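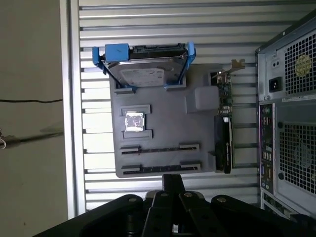

Figure 5. Hard disk drive in blue caddy, upper edge of panel.

5.3 Replacing a drive in the Tamik 3713 storage unit

Read this section before removing a drive. The procedure applies to units with firmware 9 or later.

CAUTION: Removing a drive during a rebuild can destroy all data in the volume.

1. Log in to the Plilance console with an administrator account.
2. Open Storage > Volumes. Confirm that the volume status is Healthy or Degraded.
3. Select the failed drive and click Release. Wait until its status changes to Offline.
4. Shut down the unit and disconnect the power cord.
5. Put on a grounded wrist strap.
6. Remove the failed drive and its caddy.
7. Fit the new drive in the caddy. Do not press on the top cover.
8. Install the caddy, reconnect power, and start the unit.
9. In the console, select the new drive and click Add to Volume.

NOTE: The new drive must have the same capacity as the failed drive or a larger one.

If error code 23 appears, repeat steps 3 through 9. If the code returns, see Section 9, Drive Errors.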